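# Sourdough goes flat and sour since I moved, same starter, same flour

**Posted by Angus Niven** in Bread & Baking

Hi all, long-time lurker, first real post, so sorry if this rambles. I've been baking the same loaf every weekend for years (500 g bread flour, 350 g water, 10 g salt, 100 g starter, nothing fancy) and it always came out tall with a nice ear on it. Then in September we moved to Paterson and every loaf has come out like a dinner plate. Wide, flat, kind of gummy near the bottom, and way more sour than I like.

My old routine was mix at 8 in the morning, fold a few times, shape at 4 in the afternoon, overnight in the fridge, bake when I get up. I haven't changed any of it. Same starter (she came along in the car in a cooler on my wife's lap), same flour, same Dutch oven.

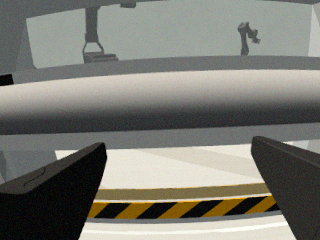

What I have noticed is that by the time I go to shape it the dough is super sticky and won't hold a ball. I dump it out and it just spreads. I've been throwing more flour on the counter, which makes it easier to handle but the loaf is still flat and now it has streaks of raw flour in it. Great!

The new kitchen gets a lot of sun, if that matters. Could it be the water? My neighbor swears it's the water. I'm about ready to buy a new starter online from this Murkeo outfit that everybody in my other baking group seems to use, but they want $35 for a little packet and I'd rather not if mine is fine.

---

**Ewan Yule**

It's not your starter, save your $35! A tired starter gives you a dense little brick that never rose much. Sticky and spreading and extra sour is what you get when dough sat too long in a warm spot. You're overproofing it.

I did exactly this when I moved from a drafty apartment to a house with real heat. My old kitchen ran about 66 and the new one was 76, and I kept going by the clock because the clock had always worked. Eight hours at 66 is fine. Eight hours at 76 is soup.

So stop looking at the clock for a bit. Get a straight-sided container, something clear, and put a rubber band at the level of the dough right after you mix. In a warm kitchen I shape when it's up by half, and I don't wait for it to double. It keeps on rising in the fridge for the first couple hours while it cools down, and if it's already doubled going in, you've got nowhere left to go.

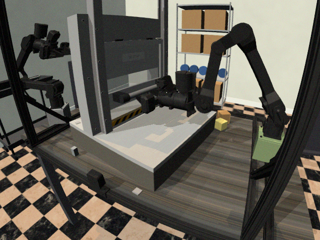
The other thing that helped me was taking the temperature of the dough itself. Just stick a probe thermometer in it after mixing. If it reads 80 or more, use cooler water next time, even straight from the fridge in summer. I aim for 75 or 76 and it's usually ready to shape in five or six hours. Yours might be faster or slower depending on how lively your starter is, so trust the rubber band over me.

And quit with the extra flour on the counter, wet your hands and use a bench scraper. If it's so loose that you can't shape it no matter what, oil a sheet pan and make focaccia. I've eaten a LOT of focaccia.

---

**Torquil Nisbet**

water. its the chlorine. I switched to bottled and never looked back

---

**Ewan Yule**

Chlorine might slow a starter down a little, but his problem is the dough going too fast. I use tap. Leave a pitcher out overnight if you're worried about it.

---

**Innes Pollock**

Agree with the first Ewan (I know there's two of you on here). Adding a couple things because I fought with this for most of a year.

Check how you're feeding the starter too. If it sits on the same sunny counter and you feed it once a day, it's probably peaking by lunch and then sitting there getting acidic until you use it. All that acid goes into your dough and makes it slack and sour from the start. In warm weather I feed mine 1:5:5, so 10 g starter, 50 flour, 50 water, right before bed, and use it when it's domed on top. If it has already sunk in the middle it's a bit late.
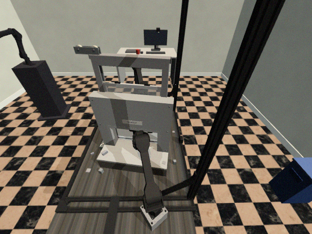
For the gummy bottom, let it cool all the way before you cut it, I mean two hours at least, and see if it's still gummy then. I also leave mine in an extra 12 minutes with the lid off, but my oven runs cool. A cheap oven thermometer will tell you about yours.

If you want to keep your 8 to 4 schedule, cut the starter in the dough down from 100 g to 50 g. Slows everything down and you don't have to hang around the house.

---

**Angus Niven**

Okay so I put a thermometer on the counter and it said 79 at two in the afternoon. Seventy-nine! The old place was never over 68. Moved the bowl to the hall closet, went down to 50 g of starter, and shaped it when it was up by half. Not quite my old loaf but it has an actual top on it and my kid ate three slices. Going to try the bedtime feeding next. Thanks, everybody, and sorry Torquil, I'm sticking with tap for now.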